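Housekeeping Skills 1
Handout 3: Folding and Sorting Small Linens
Room 708, Ciobanu Building

Bring this handout to the practical. The reading for this unit is the chapter on flat goods in the course packet. Wash temperatures are in Handout 2 and are not repeated.

Terms

Flat goods: anything with no sleeves, legs or fitted corners. Towels, napkins, dishcloths, pillowcases.
Hem: the edge that has been turned under and stitched.
Face: the side that shows when the item is on the shelf.
Rough pile: unsorted items in a bin or basket, waiting to be folded.
Finished stack: folded items, same size, same color, folds facing the same way.

Setting up the table

Clear the table before the bin comes over. The bin goes in a back corner so that the front and middle stay free for folding. Finished pieces go in the opposite back corner. Left-handed students may switch the two corners, but keep to one arrangement for the whole session.

Take one item at a time. Pulling two or three out together drags the rest up with them, and small cloths end up on the floor.

Red towel and sorting bin

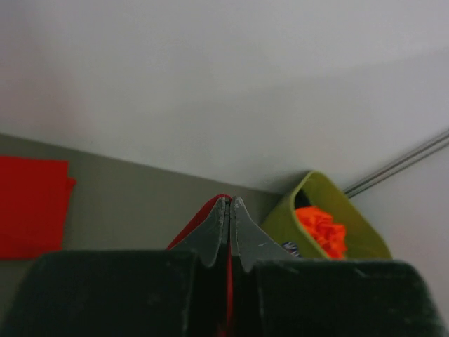
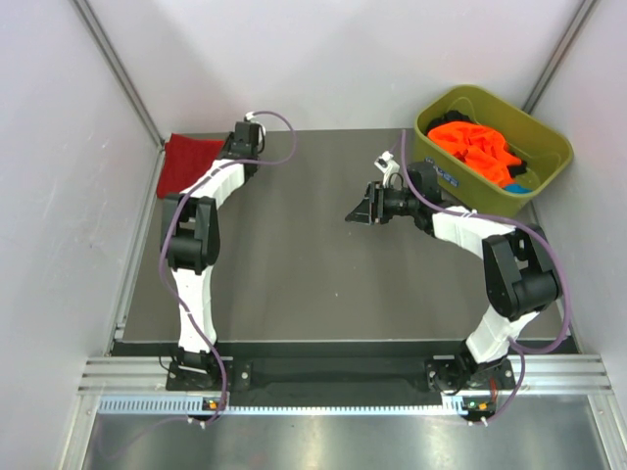
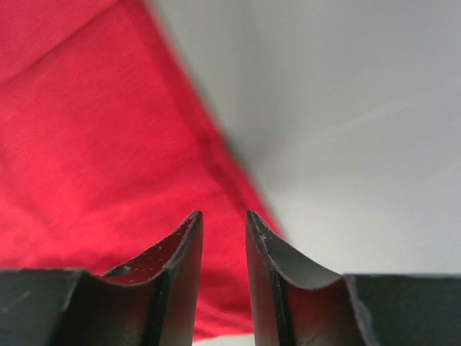
Folding a hand towel

1. Lay the towel flat with the face down and a short edge toward you.
2. Smooth from the center out to the corners. Do not pull on the hem. It stretches and the towel will not square up again.
3. Bring one long side over by a third, then the other long side on top of it.
4. Fold in half from the short edge. For a deep shelf, stop at this point. For a narrow shelf, fold in half again.
5. Turn the towel so the closed fold faces out.

Check the corners. A difference the width of a finger is fine on a towel and too much on a napkin.

Thick towels spring open if they are folded while still damp. Put them back on the rack and go on to something else.

Keep the finished stack fully on the table. A towel that hangs over the side gets brushed by anyone walking past and has to be done over.

Sorting by color

Reds and oranges are sorted together for storage but washed separately the first few times. Black items go in their own pile. They pick up lint from everything, towels most of all. Blues may be stored with greens.

If you cannot tell what an item is while it is bunched up in the bin, take it out and open it before you decide on a pile. Guessing from a corner of fabric is the most common mistake in the graded practical.

Bin labels are read from the front. Do not stack anything against the label side.

Graded practical

You will have 30 minutes for one mixed bin. Points are taken off for mixed stacks, open folds facing out, and items left in the bin. Speed is not graded.

Linens from the Mivero and Condard sets are not the same size, so do not stack them together even when the colors match.

Before the next class: practice the thirds fold at home on a towel and on a dishcloth, and write down which shelf depth you folded for.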